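Setting a Place at the Table
by Yaw Nartey

Ever get told to "go set the table" and just stand there? OK. Quick guide.

Start with the plate. It goes in the middle – everything else goes around it.
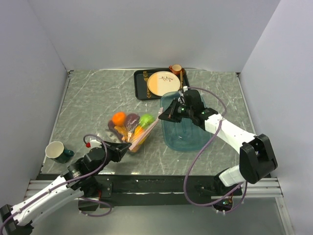
Forks go on the left. Knives go on the right. Easy trick: "fork" and "left" both have four letters, "knife" and "right" both have five. See the gold fork beside the two-color plate? Left side, and the gold knife is on the right. Cups go up top, on the right, near the knife. Most people reach for a drink with there right hand, so thats the handy spot.

Using a tray? Same rules, just smaller. Plate first, cup in the corner. Carry it with both hands and go slow!

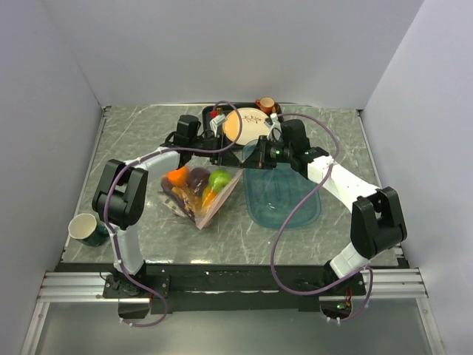 What about the food?

Real carrots and apples need a wash before anyone eats them. Toy ones dont – but they do need a home when the game is over. A bag works. So does a bin. Put round things in first, long things like carrots down the side. 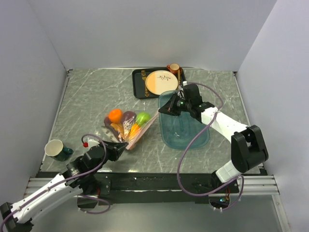

Toy orange, eggplant, apple and carrot in a clear bag, with the plate set out behind.

Now try it at dinner tonight. Plate, fork, knife, cup. Done!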